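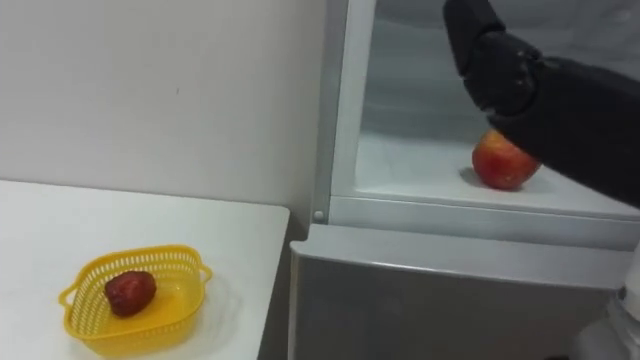
Forkstead, February

Fridge unload task: glove or leader arms for recording demos?

plemov_bench
We're setting up to record demos for a fridge task. Open upper compartment, fruit on the shelf, yellow basket on a white table to the left. The arm picks the fruit up, carries it over the gap and puts it in the basket. Black arm with a fingered hand. The operator drives it remotely with a tracked glove and watches the head view.

I have 20 demos so far and I don't like them much. The reach in is fine. The grasp is where people slow down. They get the hand on top of the apple, stop, wiggle the fingers, stop again, then commit. Replayed at normal speed it looks like the arm is thinking it over. Has anyone trained on data like this, and did the policy pick up the pauses?

gantry_ed
Yes and yes. Ours learned to stop above the object and sometimes it never left. We cut the idle frames out before training and that fixed most of it. Anything where the joints and fingers move less than a small threshold gets dropped. Keep the few frames right at finger closing or you lose the grasp.

lbastos
I'd be careful with that. A pause before closing the hand is often the operator checking alignment through a bad view. If you trim it you keep the motion and lose the reason for it. Fix the view first. On a top-down reach like this the hand hides the part of the apple you need to see.

gantry_ed
The policy doesn't get the reason either way. It gets pixels and joint values.

lbastos
It gets whatever corrections the operator made during the pause. Those are small, and your threshold throws them out.

plemov_bench
We don't have a wrist camera on this one. I could add one, but then the first 20 don't match the rest.

dmk_973
Throw the 20 out. Seriously. Everybody's first batch is practice. I've never regretted deleting mine and I have regretted keeping them.

On the original question, have you tried moving the arm by hand instead? Stand next to it, put it in gravity compensation, take it by the forearm and walk it through. Grasps come out a lot cleaner because you feel the contact.

plemov_bench
Tried it for one afternoon. The demonstrator ends up in the head view, and you can't close the fingers and steer the forearm with the same hand. We had a second person on a foot pedal for the fingers and the timing was bad.

dmk_973
Record the joints by hand, then replay the trajectory with the person out of view and save the images from the replay. The fruit has to go back in the same spot, so put a pencil mark on the shelf.

lbastos
Replay is all right for a rigid box. Fruit rolls. You'll get replays where the apple is slightly off and the hand closes on the edge of it, and you have to watch every one to catch them.
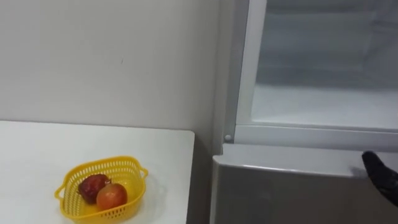

The other thing I'd settle before recording more is where an episode ends. Does it end when the second fruit is in the basket, or does the operator go on and work the doors? If half your people stop recording at the basket and the other half move the arm back over to the fridge, the end of your data is a mess. Write it down and have everyone do the same thing.

plemov_bench
It's not written down. Some of ours run on after the last fruit and some don't. I'll go back through them.

escobedo_r
Seconding that. We had 2 operators on a drawer task at Escobedo and you could tell who recorded what from the last few seconds. One parked the arm high and the other left it hanging by the handle. We re-recorded the lot.

Also vary the fruit. If you only use a bright apple, the dark wrinkled ones will give you trouble inside a white compartment.

plemov_bench
We have one dark red one and one lighter one. Operators find the dark one harder too.

gantry_ed
Which glove is it?

plemov_bench
Brillex, the older model. The thumb drifts and I recalibrate every 8 episodes.

gantry_ed
Then I'd look at the thumb before blaming the view. Finger wiggling before a grasp sounds like somebody compensating for an offset. Recalibrate before each episode for one session and see if the pauses get shorter.

lbastos
Fair, that's a cheap test. I still think it's the view.

plemov_bench
I'll do the thumb test first, then the wrist camera. Keeping the 20 in a separate folder for now.

dmk_973
Delete them.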